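From: zella
To: snack-table list
Date: 2/19/20
Subject: Re: candy tubs, keep or toss?

> Anybody want the empty tubs when the candy's gone?
> Bernham has 71 jars already.

Yes please, save me 2! I love the wavy kind.
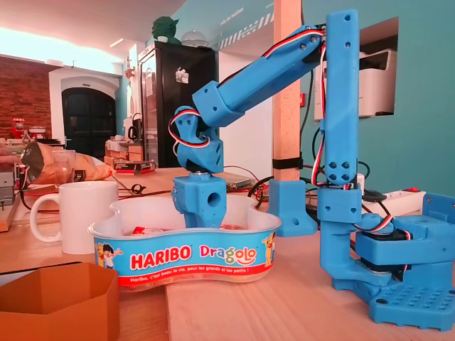 Dragolo tub, mug and paper bag

I'd use them for buttons, and I'd keep the mug close by because I can't sort anything without coffee (tea in September, don't ask).
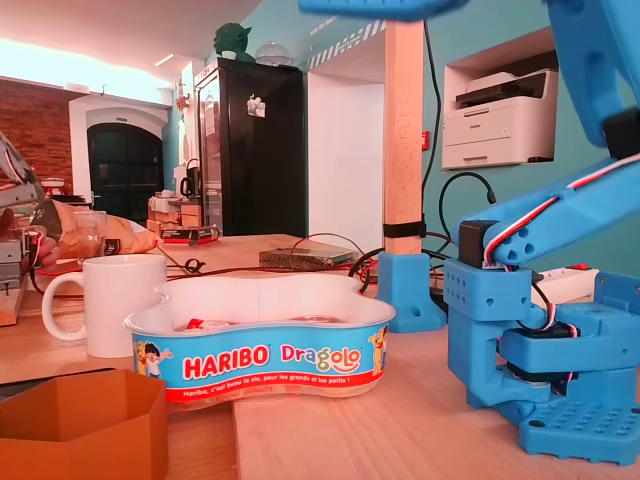 WHAT GOES WHERE

Wrapped candy in the tub, chips stay in their bag, please.

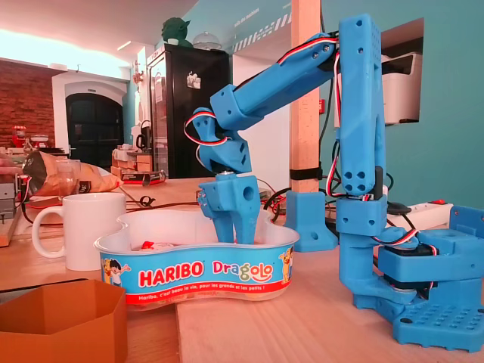 Photo: Plullex list archive

Refills are on me next time, almost 4 pounds of the stuff.

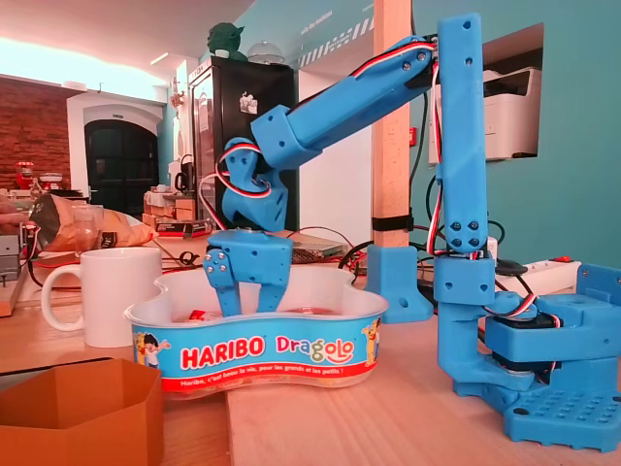

My button collection is a mess right now, all in one shoebox. A shallow tub would let me see the bottom, and that blue band with the red HARIBO on it is so cheerful I'd leave the label on!

Zella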